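Home | Archive | Letters | Contact

On the Keeping of Household Accounts

It is the position of this journal that a household ought to maintain a written record of its expenses, and that the record ought to be kept on paper. The matter was raised again this spring when the Stirnstead library withdrew its shelf of blank ledgers from the sale table. The present entry sets out the practice followed at this address.

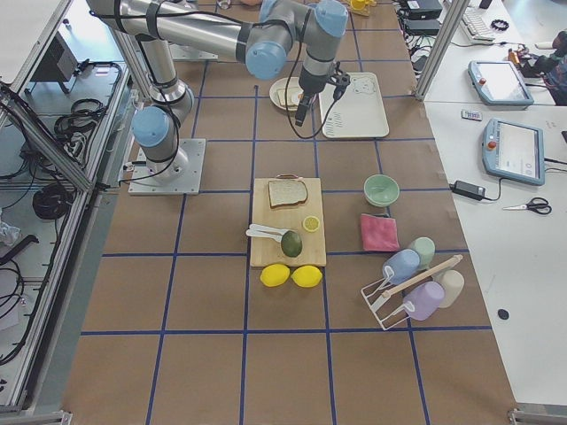 STIRNSTEAD, May

Each purchase is entered on the evening it is made. The entry consists of the shop, the item and the sum. Bread is entered separately from other groceries, a rule inherited from my grandmother, who regarded the price of a loaf as the only figure worth comparing from one year to the next. Her own books ran to 11 volumes. They remain in good order, apart from the fourth, which was stored near a radiator.

The account book in current use was bought from Michalski, the stationer on the lower street. It has 322 ruled pages and a cloth spine. Readers are advised that the columns are narrow and that a fine pen is required.
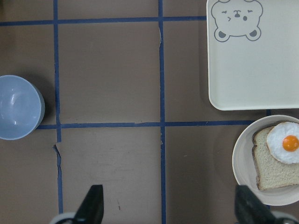
By Bożena Cieślak

At the close of each month the columns are added twice, once down and once up. Where the two totals differ, the lower is not to be assumed correct. Last month's total for food and household goods came to 1229, against a figure of 1304 the month before. The difference was traced to the purchase of a kettle, which had been entered under food in error and has been left there, with a note in the margin.

Receipts are retained until the end of the year. Receipts for repairs are retained indefinitely. A separate envelope is kept for the boiler.

The question of software has been put to me on several occasions. I used Surkon for one winter and found that I stopped reading my own entries. The subscription was allowed to lapse. 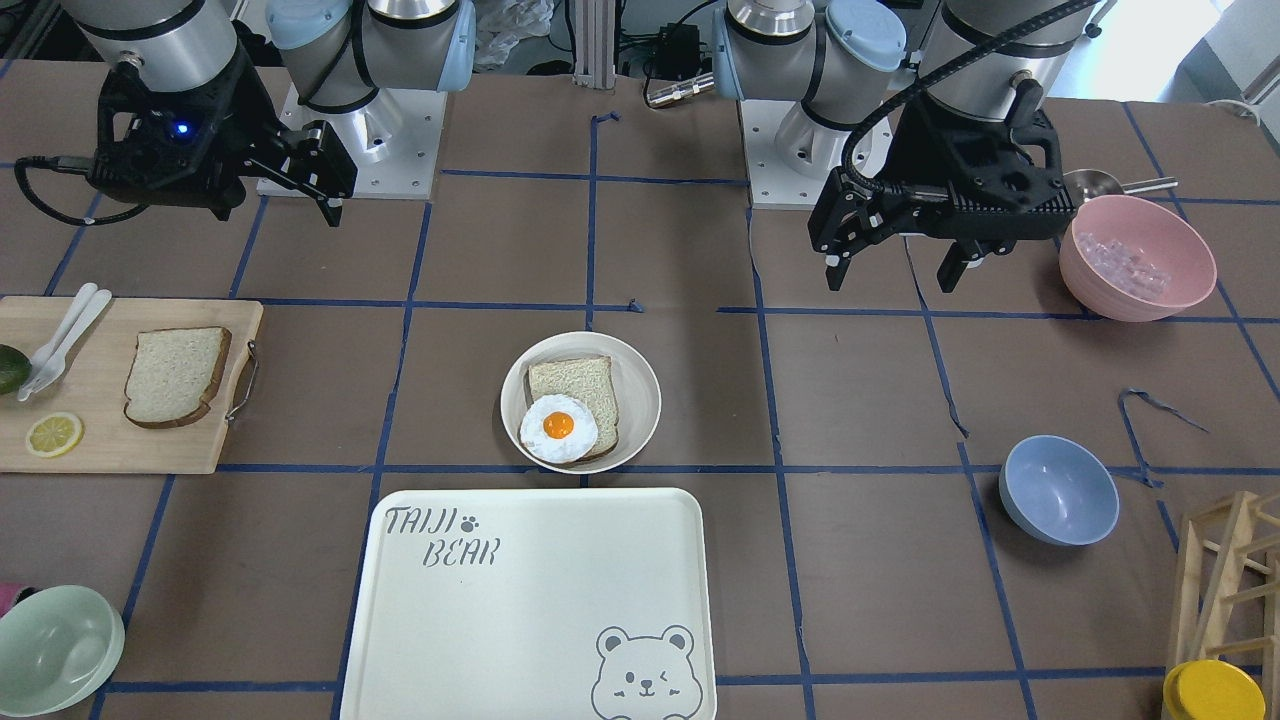

Dorota Wilczyńska writes that she kept a paper book for years and gave it up when her husband began entering things in pencil and rubbing them out. She now pins the receipts to a board and adds them on the first of the month, and she would like to know whether cash gifts to grandchildren belong under household or under a heading of their own.

They belong under a heading of their own. The heading used here is "Given," and it is not included in the monthly total.

3 comments | 11 shares

Older entry | Newer entry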